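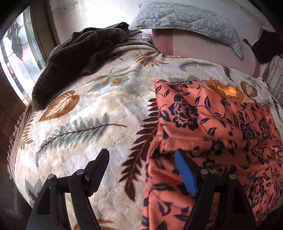
One of the readers wrote in overnight that the jaws ought to close more slowly on cloth than on anything rigid, and that a fold should be approached from its edge. The remark has been noted and will be acted upon.

Home > Workshop Diary > Grippers > October

Work resumed at 8 in the morning. The two black fingers remain as fitted, with their metal pins. The coral rose-printed cloth, lying in loose folds over the quilted bedspread, is the material for this stage of the build. Patterned fabric was preferred to plain.

The Pleltix controller was set to the slower closing rate and 62 trials were entered in the log. Of these, 12 were set aside owing to a fault in the trigger spring. A replacement has been requested from Kopecký. The shared bench at Candilcombe is reserved for three evenings, during which the spring housing will be reprinted with a thicker wall.

The Destatow drawings still show the former pin spacing and must be corrected before any further part is cut. The left finger is to be measured first.

3 comments | 12 shares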